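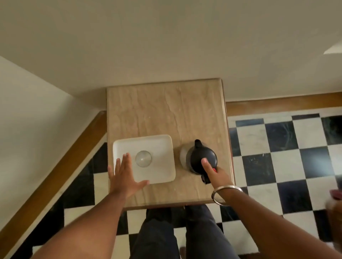 Tea things in the visitors' room, Uradska.

About Rundar

Rundar calibrates, adjusts and repairs weighing equipment. Most of the work is done on customers' premises: bench scales in bakeries and pharmacies, platform scales in warehouses, hopper scales in feed mills, and weighbridges. Smaller instruments can be brought or sent to our workshop at Uradska.

We do not sell new scales. Until some years ago the firm was also the regional dealer for a range of counter scales, and the two sides of the business sat badly together. A customer who is told that a scale has failed should not be told so by the person who has a replacement in the van. The dealership was given up and the showroom is now the mass room.

How the firm is arranged

The firm was founded by Austra Raudsepp, who had been a weighbridge fitter and wanted to work indoors in winter. This was only partly achieved. She remains a director and still signs the weighbridge certificates.

Laine Ots runs the mass room and is responsible for our reference weights, their storage and their recalibration. Kęstutis Kazlauskienė leads the field team and plans the routes. Zane Kļaviņa deals with certificates, records and complaints. Idun Lindqvist repairs electronics, mainly indicators, load cells and junction boxes, and can usually say over the telephone whether an old indicator is worth sending.

There are 12 of us altogether. Every technician works for a period in the mass room before going out to customers, and goes back to it for part of each year.

The workshop

The building at Uradska was put up as a dairy store. It has thick walls and a ground floor slab laid directly on the earth, both of which suit weighing. The mass room is at the north end, away from the loading door, with no outside windows. Temperature and humidity are logged continuously. Weights and instruments that arrive from outside are left there to settle before any reading is taken, normally overnight. Customers in a hurry sometimes ask us to shorten this. We do not.

The balances stand on stone tables whose legs pass through the floor covering to the slab. The floor around them was relaid last September after we traced a slow drift in one balance to a tile that had lifted and was touching a table leg.

The rest of the building holds the repair benches, a wash area for scales from food premises, the record store and the visitors' room. Visitors collecting an instrument are welcome to wait if the job is a short one. Parking is in the yard at the side. Please keep clear of the ramp, which the test truck needs.

What a calibration includes

A calibration compares what the scale shows with what it ought to show when a known load is placed on it. For a typical bench or platform scale we carry out the following:

Inspection of the feet, level, pan, cables and housing.
Readings as found, before anything is cleaned or adjusted.
A repeatability test with the same load.
An off-centre test, with the load placed towards each corner in turn.
Readings at rising and falling loads across the range in use.
Adjustment if needed, followed by a second full set of readings.

Both sets of readings appear on the certificate. The as-found readings are often the more useful to the customer, because they show how the scale was behaving during the months before our visit. If they are missing from a certificate issued by anyone, ask why.

The certificate also states the uncertainty of the measurement. It does not state that a scale is "accurate". Whether the errors found are acceptable depends on what is being weighed, and that limit has to come from the customer. We will help to work it out if none has been set.

Weighbridges

Weighbridge work is done with the test truck, which carries 40 block weights and its own crane. The approach must be clear at both ends and the bridge out of use for the visit. Drainage of the pit is the customer's responsibility and is the most common cause of a postponed test. We look after bridges at quarries, grain stores and recycling yards, the furthest being at Sproģis.

Records

Every instrument we service has its own number and history sheet. The lowest number still in service is 202, a mechanical platform scale at the Dravana seed store. It is older than the firm. Its knife edges have been reground once and it holds its zero well.

Copies of past certificates can be supplied to the owner of the instrument on request. We do not pass results to anyone else.

Complaints and corrections

If a certificate contains a mistake, we issue a corrected one under a new number and withdraw the first. If a result is disputed, the instrument is tested again by a different technician using a different set of weights. There is no charge for the repeat where our first result is found to be wrong.

Contact

Telephone enquiries are taken in the mornings. Please have the maker, model, maximum capacity and serial number to hand, and say whether the scale can be moved. Workshop bookings need 4 working days' notice. The price list was last revised on 18th February and is available from the office.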